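3.2 The dish task

Every team in the course began with the same job: bring the open gripper down to a shallow white dish, close on the rim, and lift. It sounds almost too easy, and we loved how quickly it stopped being easy! A white dish on a white table gives a vision model very little to work with, and most of the student teams found this out in their first hour. The wrist view in Figure 4 shows how little contrast there is between the rim and the tabletop.

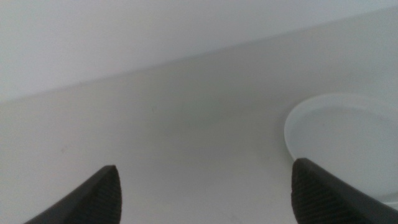
Vol. 7, No. 2, p. 43

The Skillow team took the direct route and trained on raw wrist images with no cropping. They recorded 62 demonstrations in February, taking turns at the controls, and then added 700 more frames with the dish shifted by hand between starts. The Lema team went the other way. They used a simple edge filter first and fed the result to a much smaller network, which could be retrained over a lunch break (a real advantage when everyone wants to try one more idea before the lab closes).

Both teams ran into the same puzzle with side offset. When the dish sits well to the right of the gap between the fingers, the right finger can arrive over the rim before the left one is anywhere near it. The Lema students wrote a short centering step that moves the wrist sideways before it goes down, and Skillow borrowed it the same evening. We were delighted to see code move between teams like this, and we changed the course rules to allow it openly.

Small marks on the table were the other surprise. A speck or a thin scratch can be darker than anything on the rim, and the edge filter picked these up eagerly. We left the table as it was and asked the teams to handle the marks in software. Figure 5 gives a view with several of them. 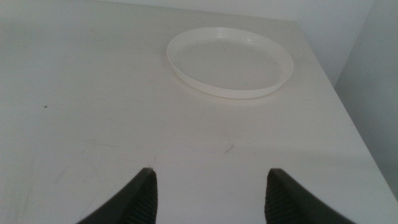
Figure 5. Wrist view of the empty dish, gripper open, with marks on the tabletop.

Training then ran for 1,500 steps per team, with the settings listed in Section 3.3.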